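Product Review: Denen Translucent Produce Bag, Pack of 30
Reviewed by Maja Duda

The Denen bag is a thin carrier intended for fruit and vegetables bought by weight. Our office purchased one pack and used it for daily shopping until the supply was exhausted. The film is light and creases readily, and the contents remain recognizable through it.
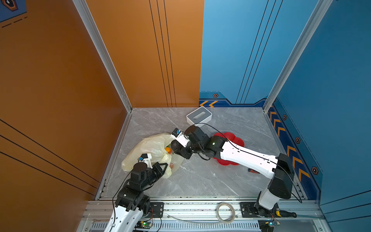

Can the bag be used more than once?
Most of ours lasted 3 trips. Stretching at the handles was the usual reason for retiring one.

The mouth opens wide, so large bell peppers may be transferred to a bowl without handling each one. Cucumbers require more care – a hard stem end will mark the film.
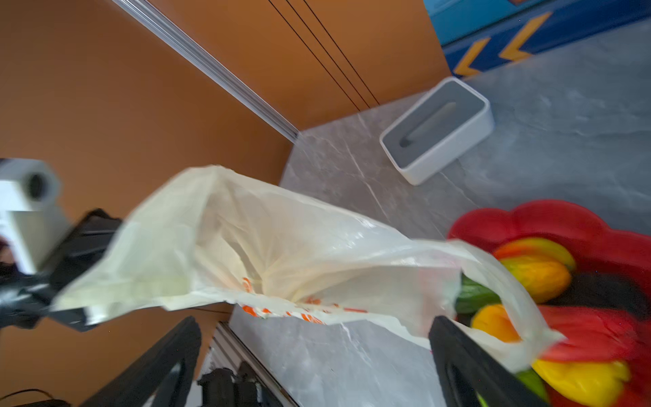
Long items should therefore be placed in the bag last, with the stem facing up. Filled in this manner, the bag carried a full week's vegetables without splitting.

The handle loops are soft and do not cut into the fingers. They do tend to fold in on themselves, and separating the layers takes some patience. 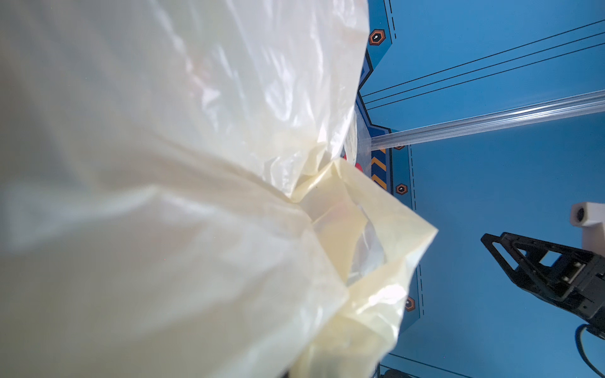

Storage and Price
The pack fits in a shallow drawer. At 69 cents it is fairly priced, and we recommend it for light loads.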